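Replacing the slats in a Stefanou bed base

The bed in the back bedroom is a Stefanou platform frame, queen size, bought when we moved to Trondville. In March the mattress began to dip on one side. I took the mattress off and found two slats cracked through near the center rail and several others with a permanent sag. The frame itself was fine, so I decided to replace the whole set of slats and keep the rest.

The original slats are curved pine laminate set in plastic end caps. The caps push into holes in the side rail. Stefanou still sells the slats, but only as a full kit with new caps, and the kit ships in two cartons on separate days. I ordered flat birch slats from Wastell instead. They are thicker than the originals and cut to length at no charge. The order number was 3881, which I mention only because I had to quote it four times on the phone when the first batch arrived cut for a king.

Some notes on spacing. The factory gap on this frame is wider than most foam mattress makers want. The label on ours asks for a gap of 70 millimeters or less. With the original hole pattern that can't be met, so I ignored the holes and screwed a ledger strip along the inside of each side rail. The slats sit on the ledger and can go wherever they are needed.

The ledger is plain softwood, screwed every 300 millimeters, with glue. Predrill it. I split one strip by skipping this near the end and had to cut another. Set the height with a scrap of the new slat and a straightedge laid across the rails, and check against the center rail before driving anything. On my frame the center rail sat 2 millimeters low at the foot end. A felt pad on top of the rail took that up, and it also stopped the slat from knocking against the steel.

I fixed every third slat with a single screw at each end and tied the rest together with webbing stapled along the underside. A slat that is screwed at both ends can't shift, and the webbing keeps the others in line. The whole set still rolls up from the foot if the fixed slats are unscrewed first, which matters if the bed ever has to go down our stairs again.

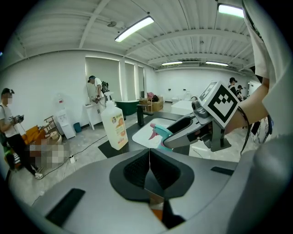
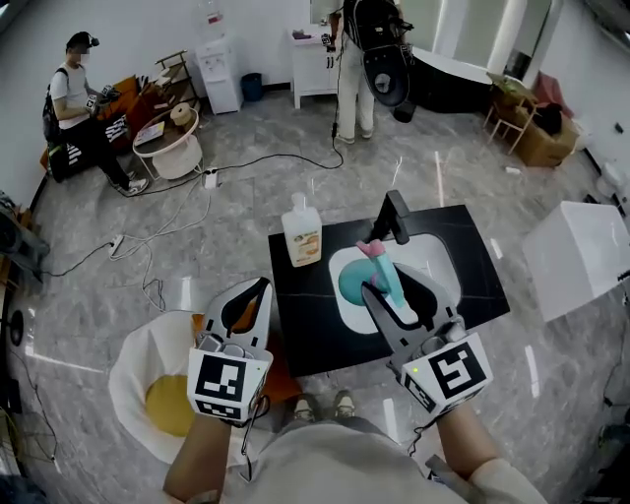
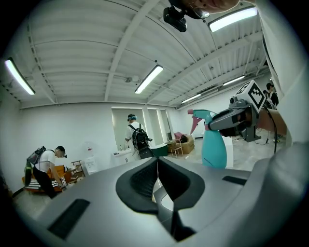
Meinrad Nägeli wrote in after my earlier post on the headboard bolts: I would leave out the screws completely. On my own frame I cut a shallow notch in the ledger for each slat and let the mattress hold everything down. It has been quiet for years, and you can lift any slat out by hand. The screws are what will start to creak, once the holes wear.

He may be right about the creaking. I considered notches and decided against them for two reasons. The ledger is narrow, and a notch deep enough to hold a slat would take a good part of its height. I also did not want to commit to one spacing before trying the mattress on it. If the screws become noisy I will put a nylon washer under each slat and see what changes.

The legs were the other weak point. The center rail has a single support leg with a threaded foot, and ours had backed off until it no longer reached the floor. That probably explains the cracked slats better than anything else. I wound it down until it touched, gave it half a turn more, and locked it with a second nut. I also added a Rokeo adjustable leg closer to the head end. It comes with a bracket for square tube, and the steel has to be drilled for two bolts. Use a sharp bit and some oil.

The old slats are in the garage. The straight parts are long enough for shelf battens. The end caps went in the trash, apart from a handful I kept in a jar in case someone with the same frame wants them.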